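Small Bathroom Tips: Paper, Hooks and the Wall Next to the Toilet

Posted by Parveen Debnath
Aug 10, 2026

Small bathrooms are my favorite room to fix up. I know, I know, most people dream about kitchens! But a small bathroom can go from annoying to lovely in one afternoon with a drill, a level and a wet rag, and you get to enjoy the result every single day. Ours has been through four different arrangements since we moved to Ratby Street, and I've picked up a lot of little tricks along the way, mostly by making holes in the wrong place first.

Start by sitting down

Before you buy a holder, a shelf or anything else, close the lid, sit on it and reach out with each hand. Wherever your hand lands without leaning is where the paper should go. Put a bit of painter's tape there and leave it for a few days. Get everybody in the house to try it, including the shortest person. My first holder was set exactly where the leaflet said and my daughter had to twist around like a corkscrew to get at it.

While the tape is up, open and close the door, lift the toilet lid all the way, and swing the vanity door if you have one. Anything that will stick out from the wall needs to clear all three. A holder with a shelf sticks out more than a plain bar, so cut a piece of cardboard the size of the shelf and hold it up at the tape. You'll know right away if your elbow is going to hit it.

Holders with a shelf on top

I love these. The flat top gives you a landing spot for a phone, a pair of glasses or the spare roll, and in a room with no counter that's a huge help. Some things to look for when you're shopping:

A shelf with a small lip, or one that tips back very slightly toward the wall. Phones slide.

Two screw holes at least. A single screw in the middle will let the whole thing turn the first time somebody yanks the paper.

A finish you can wipe with plain soapy water. Matte black looks great on a pale wall, but it does show dried water drops and lint, so keep a soft cloth handy (an old T-shirt is perfect).

An open end on the bar. Spring-loaded rods fly across the room when you change the roll, and they always land behind the toilet.

Mine is a Mollano, bought secondhand from my neighbor Zinhle Masilela when she redid her guest bath, and I cleaned it up with dish soap and an old toothbrush. Good as new!

Getting it on the wall

If you have drywall, find a stud if you can and use proper anchors if you can't. For tile, go slowly with a tile bit, no hammer setting, and put a cross of masking tape on the spot so the bit doesn't skate. Hold the vacuum hose just under the drill while you work, or fold a sticky note in half and stick it below the hole to catch the dust. I use the sticky note trick all over the house.

Renting? Adhesive mounts have come a long way. Wipe the wall with rubbing alcohol, let it dry completely, press the plate on hard for 60 seconds and then leave it alone overnight before you hang any weight on it. Don't skip the overnight part. I did, in January, and picked the whole thing up off the floor the next morning.

Check your level twice, too. A crooked towel bar you can live with, but a crooked shelf will slowly roll everything off one end.

Where the spare roll lives

Every bathroom needs at least one spare within arm's reach of the seat. Not under the sink across the room, not in the hall closet. Standing the roll on its end on the shelf works really well: it stays put, it takes up very little depth, and you can see at a glance whether you've got one. If you have a bit of floor beside the tank, a tall basket holds 6 rolls and still leaves room to mop around it.

In a damp room, leave the bulk pack somewhere else. Paper soaks up steam and goes limp and puffy. We keep the big pack on the top shelf of the linen closet and refill the bathroom on laundry day.
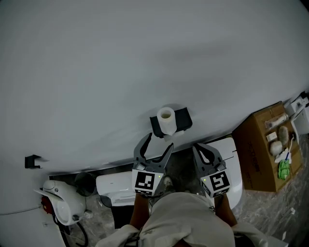

Hooks come next, and I could go on about hooks for hours. A single small hook near the toilet is one of the handiest things you can add. Hang a hand towel on it, or a little cloth bag for empty cardboard tubes, or the cleaning cloth you use for the shelf. An L-shaped one takes a loop easily and doesn't snag your sleeve the way some of the curly ones do. Give it enough distance from the paper so that a towel hanging there won't drape over the roll, and hang it low enough for kids if they're the ones washing their hands.

If you want hook and holder to look like a set, match the finish and line up either the tops or the screw holes. They don't have to come from the same maker. My hook is a Miah from the bargain bin and it looks right at home with the Mollano.

Cleaning around it all

Once things are mounted, wiping down takes a minute. Go top to bottom: wall first, then shelf, then bar, then the tank, then the lid, the seat and the rim, and the floor last. Use one cloth for the wall and shelf and a different one for the toilet. I buy two colors so there's never a mix-up.

For scuffs on a painted wall, try a barely damp melamine sponge, very light pressure, and test it in a corner first. It can leave a shiny patch on flat paint. On glossy fixtures, dry them with a microfiber cloth after you wash them and they'll gleam.

Got a bidet seat? Unplug it before you clean around the back, and slide it off its bracket every few weeks if yours has the release button. What collects under there is not pretty, but it wipes right off with warm soapy water. Skip anything abrasive on the plastic.

Old holes in the wall

Moving a holder leaves holes, and they're easy to fix. Pull the anchor, or tap it in slightly below the surface if it won't budge. Fill with lightweight spackle, let it dry, sand it smooth, fill again if it sank. Then touch up with a small foam roller instead of a brush so the texture matches. If you've lost the paint can, cut a thumbnail-sized chip of paint from behind the switch plate and take it to the store to be matched.

Zinhle swears by toothpaste for tiny nail holes in white walls. I've tried it, and it does fill them, but it shrinks and it won't take paint nicely. Spend the few dollars on spackle!

Next time I'm doing shower caddies, including the tension pole that came down on me twice. If you have a trick for keeping one of those up, leave it in the comments, I would love to hear it.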